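Teaching it with 22 goes

2020-05-06

I've been itching to write this one up! Regular readers will know I've been following the work on taking old office PCs to bits with a robot arm, and we finally have a result I'm happy to share.

The idea came from Geum-ok Min, who was fed up (as I was) with scripted motions that fall over the moment a case sits slightly askew. So we dropped the script. A person guides the arm through the job 22 times, and a small policy learns from those recordings. Then comes the clever part: it runs on its own, and whenever it starts to drift a person takes over for a moment, and only those corrections go back into the training. We call the whole thing Gornuvell, and please don't ask why.

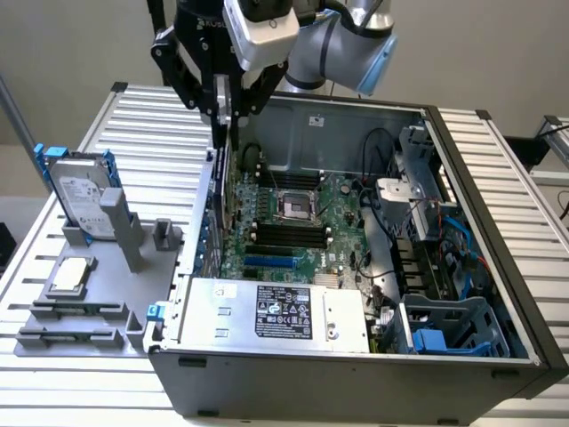

Expansion cards were the part I was dreading. A card wants to go straight up, and if you tilt it even slightly it binds in the slot and you end up pulling on the whole board. With the recordings alone we managed 6 clean pulls out of 20. After 80 corrections, we got 17! I made Geum-ok run the lot again because I didn't believe it, and the second batch came out the same.

What pleases me most is how short the corrections are. Nearly all of them are a tiny twist of the wrist just before the lift, and the policy seems to have picked up that habit for memory modules too, where we gave it far less help.

The three failures were all bad grips, too near the end of the card. I'd like to try a force reading at the wrist next, and Stimgate have some code for that which I want to get going by July. Processors after that, gulp.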